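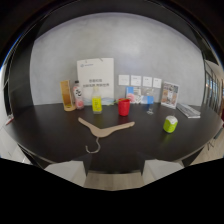

*Morris*

I'm looking for somebody to look after a gripper. One gripper, mostly – the hand-held one we use for table work at Killent – plus the bench it lives on and the small heap of spares in the drawer underneath. Three days a week to begin with, at our Drikthorpe building, starting as soon as you can get away from whatever you're doing now.

I've been doing the job myself on top of my own, and it shows. The gripper gets carried to a table, somebody picks things up with it, the camera on it records the lot, and later we use the recordings to teach an arm to do the same. The dark table with the coat hanger and the red cup on it is a fairly normal day's work. A shiny black top is murder for reflections, and a clear stemmed glass on a shiny black top is worse, so if the lens is smeary or the exposure has wandered off we lose a whole session and have to go back and do it again. I hate going back and doing it again!

**What you'd be doing**

First thing, you wipe the lens, check the camera mount for play and open and close the fingers a few times while watching the reading on the screen. Fully shut should read zero. It often doesn't. There's a little shim kit for that and I'll show you how I do it, though if you've got a better way I'd love to hear it.

Then the calibration board. We take 37 shots of it from different angles before the gripper goes out, and again if anyone has dropped it (people do drop it, and they don't always own up, so look for fresh scuffs on the housing). The lens is very wide and everything bends towards the edges, table fronts included, and if the calibration is off even slightly the distances come out wrong.

- Finger pads get swapped every 800 grasps. The log counts them for you.
- The trigger spring wants looking at weekly. We've got through two since November.
- Batteries are charged in the metal cabinet, never on the bench.
- Cable at the wrist: if the sleeve has crept back, stop and redo it.

After a session you'd copy the recordings across, flick through a few from the start, middle and end, and write down anything odd. The log has 2,974 entries so far and a fair number of them are me grumbling about screws. Please keep it up in your own style.

**Who I think would enjoy it**

You don't need a degree. I'd be just as glad to hear from someone who has mended sewing machines, bikes or cameras as from someone straight off a robotics course. You do need steady hands and decent eyesight (glasses are fine, I wear two pairs), and you need to be happy using a torque driver at the setting written on the card instead of the one that feels right. A bit of Python would help, as the calibration script falls over now and then and wants a nudge. If you've never touched it I'll teach you enough to get by.

You'll also have to be all right with interruptions. The recording team will come in holding the gripper in one hand and its finger in the other, wanting it back before lunch.

Now and again there's a trip to Trillthorpe, where we set up tables in other people's rooms. You'd bring the repair case. It weighs more than it looks.

**Pay and the rest**

It's £368 a week for the three days, with holiday on top, and I'll try to get it up to four days once the second gripper arrives. Parking is free, the bench is by the radiator and the kettle is decent.

**How to apply**

Write to me at the Killent office in Drikthorpe by 2nd July. Skip the covering letter if you hate them and tell me about something you took to bits and got working again, including which part you put back in wrong the first time. I'll ask a few of you in for a morning. There'll be a gripper on the bench with a fault in it, and you can have a go at finding it while I make the tea.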